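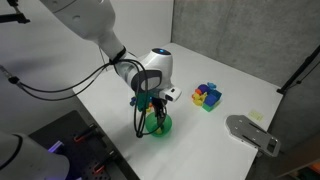
Ulcombe asked, on reading an early draft, whether a set this small could teach anything beyond the one table it was gathered on. We take the point seriously, and it shaped how the sessions were planned. Most of the variety in the Kartha set comes from where the objects start and in what order they are handled. The table and the arm stay the same.

3.2 Collecting the examples

All examples were gathered at the Sultthorpe lab in April. An operator guided the arm through each task by hand control while the joint positions, the gripper opening and the camera views were saved together. We used 3 operators. Each had 18 practice runs before any of their work was kept, and those practice runs are not part of the set.

The main task is to move small cubes into a bowl. Other objects were allowed to stay on the table, and the operator was told to leave them alone. A learner trained only on bare tables tends to reach for whatever is brightest, and we wanted examples in which a person passes over a colorful object to get to the right one. Tasks that begin by picking up or shifting the bowl were logged under their own label.

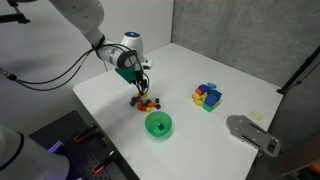
Figure 2. Gripper lowered over the loose cubes, with one dark cube in the bowl and a block structure to the right.

Operators chose the order of the cubes themselves. In a first trial we fixed the order by color, but the motions came out stiff and the operators spent much of each run checking a list. With a free order the paths were smoother - though two people faced with the same layout often made quite different choices. We kept both kinds of behavior and did not try to average them.

A run was stopped after 12 failed grasps and saved with a failure label. Short slips followed by a second try were left in, as they show the learner how to recover. Every run was replayed once at normal speed before being accepted. Layouts were changed after every 10 accepted runs - by hand, with no fixed pattern.

The same files were used for all the training reported in Section 4.

Kondemano Working Papers | Contact | Copyright | Back to top

April | Kondemano robotics group
Search this site Go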